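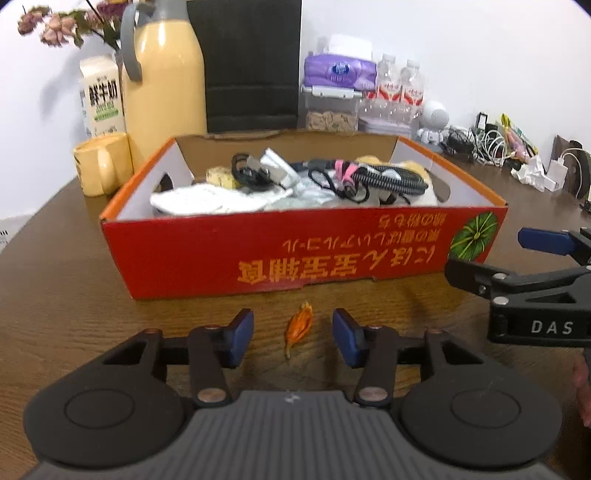 **Thread: household storage / the red box**

**1/** Clearing the dining table, stage one. Everything without a fixed location goes in a single box. The box is a fruit carton, red cardboard, white inside, with a melon on the front panel and a handhold in each end wall. Fruit cartons are built to be carried full, so the handholds hold up.

**2/** Current contents include a white folded cloth, a yellow sponge, a white charger plug, a black coiled cable with a pink connector band, a black plug, a light blue plastic bag and something tan and plush. No category covers all of that. The working label is "table."

**3/** Rule for stage one: no sorting while loading. I used to sort as I went and the table took all evening. Loading and sorting are separate jobs and I schedule them separately.

**4/** Excluded from the box: anything for eating or drinking. The mug, the milk carton and the clear container with the brown cereal or snack pieces stay at the back of the table and go to the kitchen in one trip. The tissue pack rides on top of the container.

**5/** Dried flowers. The pink ones stay up. The small orange one on the tabletop is going in a saucer on the windowsill. They shed, and a dry petal goes to powder under a cloth, so pick up by hand before wiping.

**6/** Stage two, sorting. Cables first. Each one gets matched to a device or it leaves the house. Nele Teuber gave me this rule in February and I have kept 2 "just in case" cables since then. Neither has been used.

**7/** Coiled cables do not go under a Velcro tie. The coil already stores itself and the tie flattens it. Straight cables get one loose loop and a paper tag. I write the device on the tag, never the connector type.

**8/** Cloth and sponge go back under the sink. Plastic bags get folded flat and put in the Riltby drawer insert, which has a slot the right width. The slot was sold as a cutlery slot. It is too shallow for my forks.

**9/** Tineke Goossens asked why I don't buy a proper bin. I had one, a Tiedemann with a lid. Things went in, the lid closed, and I found a phone charger in it a year later. An open box on a table gets emptied. I want it in the way.

**10/** Wood surface last. Damp cloth, with the grain, then a dry one. No spray on this table. The finish went cloudy at one end after I tried one.

**11/** Box goes back flat behind the pantry door when empty. If a handhold tears, it goes to recycling and I ask the fruit shop for another.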